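Write the Waiting Down

Ching-wen Hsueh
Mar 24, 2025

When a program for a robot arm works badly, we almost always blame the part that sees or the part that learns. I have done this myself for many years. I want to argue for a less popular suspect: the small layer of code between the decision and the motor, which in most groups was written in one afternoon by a person who has since left. I think this layer deserves a design, a review and an owner, and in most places it has none of these.

My own experience comes from a toolkit called Pinum, which I help to maintain. Pinum does one modest job. It takes the output of a policy, whatever kind of policy it is, and turns it into commands with a time attached. It also keeps a record of what was asked, what was sent and what the arm reported back. It does not plan and it does not learn. When I describe it at a meeting, people are polite and then ask about the model.

The first version had a fault that I am still a little ashamed of. The policy gave us a short list of future positions, and we sent them one after another at a fixed rate. If the next list was late, we repeated the last position and waited. The arm paused, the operator saw a small hesitation, and everybody said that the policy was "unsure." It was not unsure. It was late, and our code had no word for late.

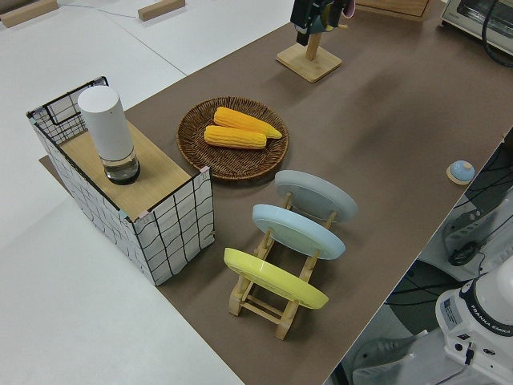 A hesitation of this kind would be harmless if it stayed in the motion. But it goes into the record as well. We save the runs, we train on the saved runs, and the next policy learns that before a handle one should stop for a moment. I have looked at logs in which the pause before contact grew longer from one generation of the model to the next, and no person had ever decided that it should. The software taught it to itself by way of our disk.

My colleague Uldis Dzene found this, and he found it by a very dull method. He plotted the time between a request and its command, and he left the positions out completely. In one set of 200 runs, 18 had a gap longer than we believed possible. We had reviewed the same runs before, with video, and had marked them as good. The video was good. A person who watches a video forgives a pause, as we forgive it in speech.

After this we made a rule in Pinum that waiting must be written down. If the arm stands still, the log has to say why: the policy asked for it, the list was late, a limit was reached, or a person pressed hold. It is a single field with four permitted values, and it caused more disagreement in our group than any change to the control code. Some people felt it was bureaucracy. One said that a good policy would make the field unnecessary. Perhaps this is true, but how would we know that the policy is good without the field?

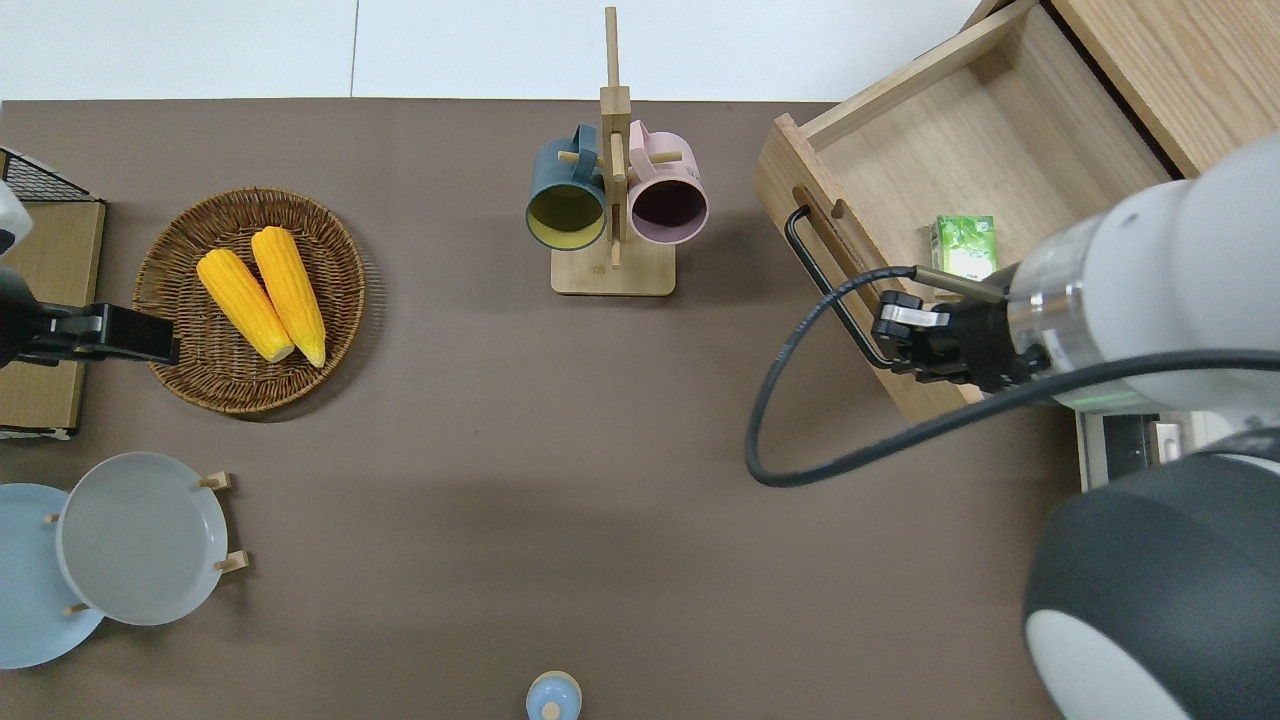

The second thing I would like to defend is the habit of keeping the scene boring while the software is being changed. There is strong pressure to show variety. New objects, new light, a new table every month, and each of them is a fair test of a model. For testing the layer in the middle they are only noise. I prefer a setup where I know the answer already, such as a wooden drawer with a black bar handle, the gripper right beside it, and two mugs on a wooden mug tree behind. I do not learn about generalization from this. I learn whether the same request, sent twice, produces the same command at the same time. In our group it did not, for a long period, and we discovered the reason only after we stopped changing the objects. Two processes were each reading the clock, and they did not read the same one.

I know the objection. Muriithi, the planning package that many of us have used at one time or another, takes the opposite position. Its authors hold that timing belongs inside the planner, so that a trajectory leaves the planner complete and nothing after it may touch it. I respect this view and for slow, well-known motions I think it is correct. My difficulty is that a learned policy does not give a complete trajectory. It gives an opinion which is valid for a short time, and then it gives another opinion. Something has to join them. If we refuse to name the part that joins them, it will still exist, in a script, without tests.

There is also an objection from the other side, which I hear more from younger colleagues. They say that a larger model will absorb all of this, and that one day it will read the delays from its own input and correct for them. I do not want to say that this is impossible. At a workshop in Drunley last May I saw a talk where something similar was done, and the motion was very smooth. But in the discussion the speaker was asked what happened when the network was busy, and the answer was that they had used a separate network. So the delay was absorbed by a cable. I do not say this to be unkind. We have all bought such a cable.

What I would ask for is quite small. Please publish the loop together with the model. Tell us the rate at which you send commands, what you do when the next one is missing, and who is permitted to change a command after the policy has produced it. Last winter I went through 103 evaluation logs that other groups had shared through the Galtby archive. The positions were there, and the camera streams, and very careful notes on success and failure. For most of them I could not tell if a still arm was a decision or an accident.

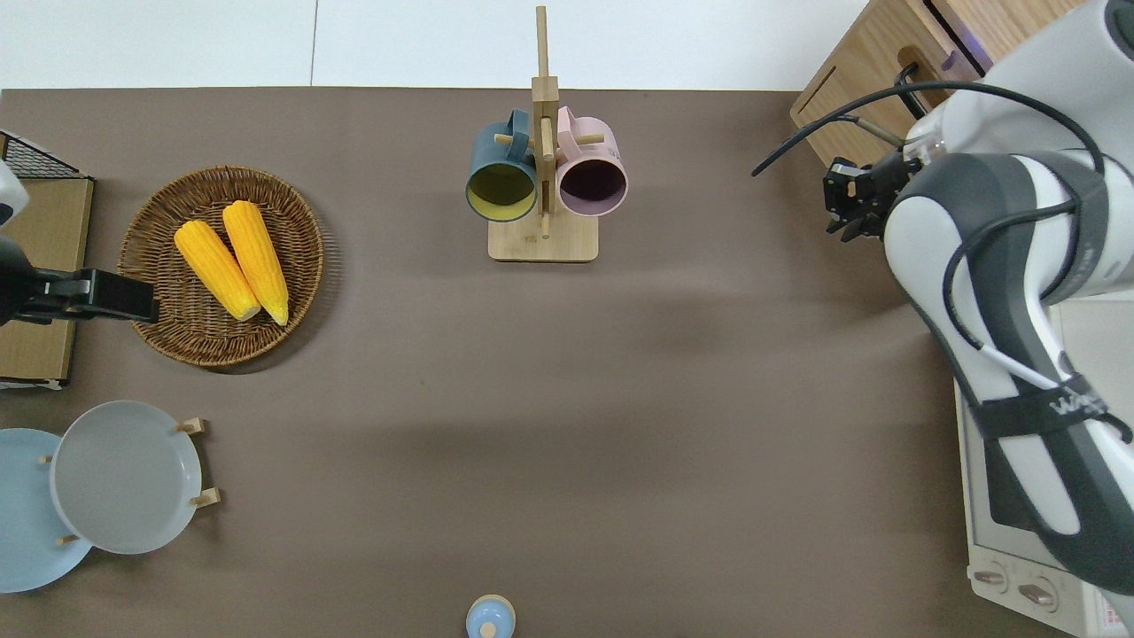

The arm near the cabinet, with the mug tree, the corn and the plates on the table. From one view of this kind it is not possible to say if an arm is waiting or only late.

I should add something about cost, because I have been asked. The waiting field took Uldis 2 days to write and the rest of us much longer to accept. We had to discard part of our older data, or at least to stop training on it, and this was painful. Some results that we liked became a little worse when we removed the runs with hidden gaps, and we had to explain this to people who had seen the earlier numbers. I believe the new numbers are closer to the truth, but I understand why a student near the end of a thesis would not want to open this door.

For this reason I think the request should come from those of us who review papers and maintain tools. If a tool writes the field by default, the student does not have to be brave. In the next release of Pinum the field can no longer be switched off, and a log without it will not load in the training scripts. We have received complaints already, and I expect more of them. If you have a case where the four values are not enough, please send it to me with the log attached. I have one such case from my own table, where the arm was late and a person pressed hold at the same moment, and I still do not know which of the two should be written.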